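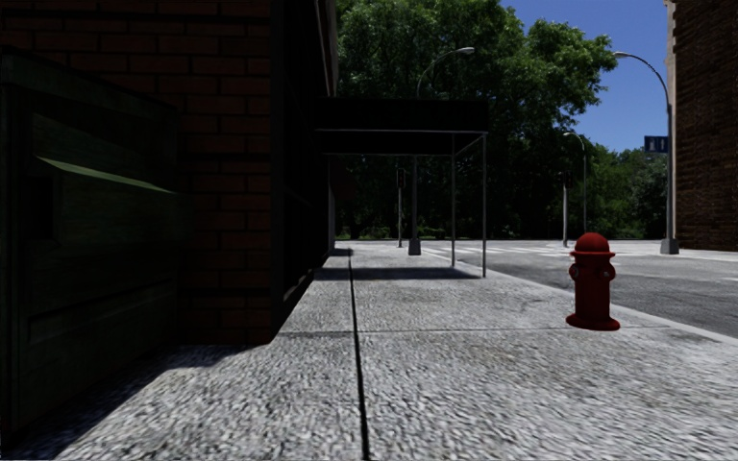 Last changed in August by Concetta Cattaneo

Ticket: sidewalk policy keeps drifting to the curb in sim
Project: Clarnside
Component: Andulo (navigation policy), Crichton (city renderer)
Status: closed, with one leftover item at the bottom
Opened by: Concetta Cattaneo

OK, so I'm writing this one up properly because I went around in circles on it and I'd hate for Umut to do the same thing with the next map. It's long, sorry.

What I was seeing

The brick block with the canopy and the red hydrant is supposed to be one of our easy ones. Straight sidewalk, goal at the far end, nothing moving. On the old checkpoint the robot just walks it. On the new checkpoint it starts fine and then slides right, toward the street, well before it gets anywhere near the canopy. I ran 300 episodes and the drift was in so many of them that I stopped looking at the episodes one by one and went looking for a bug.

What I tried first (none of this helped)

Restarted the sim server. Yes, I know. It had been up for ages and I was hopeful.

Checked the goal point. I was sure somebody had put it over the curb by mistake, but it's right where it should be, in the walkable strip.

Swapped the hydrant out. My theory was that the policy had picked up some weird attraction to bright red things, and I was pretty attached to that theory! I reran with the hydrant deleted and the robot drifted the same way.

Raised the curb penalty. The robot stayed on the concrete but crept along the curb edge, so all I'd done was hide the problem. Put it back.

Comment from Aldo Zuccaro

Have you looked at the light? In that start pose the whole building side is in deep shade and the sun comes in from the right. The green bin against the wall is almost part of the dark. If the depth head can't tell shadow from solid stuff, it'll treat the left of the sidewalk as blocked and go where it's bright.

Comment from me

Hadn't thought of that, and I'm a bit embarrassed. I dumped the predicted free space and Aldo is right. The shadow wedge on the lower left comes out as an obstacle, all of it, with a nice crisp diagonal edge exactly where the shade stops. The dark patch under the canopy comes out blocked too, although that one is less confident.

So then I did the boring test: same map, same start, sun direction moved so the building side is lit. 300 more episodes and the drift was gone. Moved the sun back and the drift came back. I'm happy calling that the cause.

Why the new checkpoint and not the old one

Nives Martinelli found this part. When we moved training over to Votano, the lighting randomization got read from a different config, and the sun was pinned near overhead the whole time. Short shadows everywhere. The policy had basically never met a tall building with a low sun next to it – so of course it got confused. The old checkpoint was trained with the sun all over the place.

The fix

Turned sun randomization back on, both height and direction, and fine-tuned for 200 epochs from the new checkpoint. We kept everything else the same, including the curb penalty. I ran it with 3 seeds. Two of them go straight down the block and pass under the canopy without any fuss. The third still hesitates when it reaches the canopy shadow, then goes through. Damián Trujillo asked if that's the thin posts and not the shadow, and I can't rule it out, because I haven't run the canopy with the posts alone.

If you hit something like this

Look at the free space map before you touch the rewards. I lost most of my time on the reward side. Also print the lighting values that the renderer loaded, not the ones in your own config file (those looked perfect in mine, which is how I missed it).

Config check is now part of the launch script, so Crichton will stop and complain if the sun range has zero width. If you really do want a fixed sun, pass the override flag.

Still open

Canopy hesitation on the third seed. Damián is taking it as a separate ticket and will run posts only, roof only, and both. Please put canopy stuff there and leave this one closed.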